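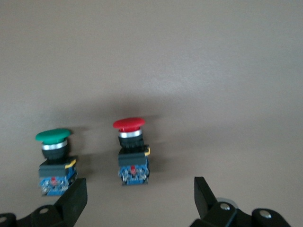
Photo: Zamfira Bogdan

I've been putting off writing up the budget for the arm cell because every time I sat down to do it, another line turned up on the spreadsheet. It's mostly settled now, so here it is while I still remember why I bought what I bought.

For anyone new, I build small control boxes in a shed behind the house. Start and stop stations, mostly, a green button and a red one in an enclosure with a cable gland and a label. The work is steady and dull, and my thumbs don't like it any more. The plan is to have an arm pick up the push buttons and place them where I can wire them, and later on maybe put them in the lids as well. I'm only doing the picking for now.

The arm was the easy decision. I bought a used one from Dillar for $2799, with the controller and a parallel gripper already fitted. New would have been well over double that. I looked at a cheaper one from a private seller but it had no paperwork and he couldn't tell me how many hours were on it. Dillar gave me the service record and a short warranty, and they answered the phone when I rang with a silly question about the earthing.

The wrist camera was $663. I argued with myself about this one for most of February. You can do a lot without a camera if every part sits in a fixture, and I started out thinking I'd make fixtures. Then I priced the fixtures. I use three styles of button regularly and a few others now and then, and each would have needed its own nest, plus my time machining them. With the camera I can stand the parts on the bench with some space between them and leave it at that. It was a lot of money for something so small, but I'd buy it again before I bought anything else on this list.

Finger pads were $94 for the set. I went with plain black ones from Sima. They do a shaped pad as well, cut to fit round parts, and I was tempted by it. The trouble is that these buttons aren't one shape. The cap is a wide mushroom, then there's a metal ring, a round collar, a squarish housing and the contact block on the end with its screw terminals. A pad cut for the collar is no use on the housing. Flat will do for both while I work out where the best place to grip is. My feeling at the moment is the housing, keeping clear of the little yellow tab on the side, but I want to try the collar properly before I commit.

Practice parts cost me almost nothing. I set aside 15 buttons from an old order that was cancelled, red and green, and they're the ones I use for all the testing. I'd suggest anyone doing this put some stock aside from the beginning and write it off. You don't want to be worrying about a cracked contact block on a customer's job.

Things I forgot to budget for:

A proper bench. Mine moved when the arm stopped suddenly, so I had to bolt it down and add a brace.

Better lighting. I have one light over the bench and the parts throw a soft shadow to one side. I don't know yet if it matters. I've put a second light on the list with a question mark next to it.

An emergency stop within reach of where I stand. You would think a person who makes stop stations for a living would have had one on the drawing from day one. I took one out of stock.

My own time. I've given up tracking it.

Guarding is the next big item and the one I haven't bought. Munis quoted me for a full enclosure with an interlocked door, and Jonus quoted for a panel kit I'd put together myself. The kit is cheaper but the lead time is longer, and I'd have to cut one side down to clear the roller door. Until I pick one, the arm runs at its slowest speed and I keep my hand near the stop.

I was going to order a second gripper in the same round so I could swap between jobs. I've taken it off. There's no point until the first one is earning its keep, and the money is better spent on the guarding.

If you've used the Jonus panels in a small space, leave a comment and tell me how the corner posts go on a floor that isn't level. Mine falls towards the door.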